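Poritz Household Recipe Corpus

Plain-text recipes from community cookbooks and newsletters, with one record per recipe. Maintained by Etenesh Assefa and Nahom Negussie.

Contents

recipes.csv: 2,451 rows, UTF-8, comma separated
units.csv: lookup table for household measures
sources.csv: title, issue and page range for each source
CHANGES.txt

Fields in recipes.csv

id: integer, stable between releases
title: as printed, original capitalization kept
yield: free text, may be blank
ingredients: one per line, separated by a pipe
method: full text, line breaks removed
source_id: key into sources.csv

Coverage

The Majali newsletter supplies 844 recipes. The rest come from the Duvell and Plarent cookbooks. Baking is overrepresented. Fish is thin in all sources, and preserves appear only in the Plarent volumes.

Processing

Pages were scanned in gray scale, run through OCR and corrected by hand. Fractions are stored as decimals in units.csv and left as printed in ingredients. "Scant" and "heaping" are kept. Oven temperatures are in Fahrenheit; gas marks were not converted.

Known problems

Column breaks in Majali issues before volume 4 sometimes merge two ingredient lists. Affected rows have an asterisk at the end of the title. Duplicates across sources were not removed.

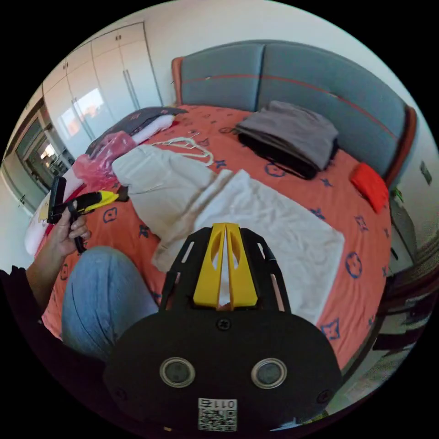 Majali, vol. 4, no. 4

Page numbers in sources.csv follow the printed folio. Covers and inserts have none and are entered as 0.

Corrections

Send the row id, the field and the corrected reading to Nahom Negussie. The next release is planned for May. Row ids of deleted records will not be reused.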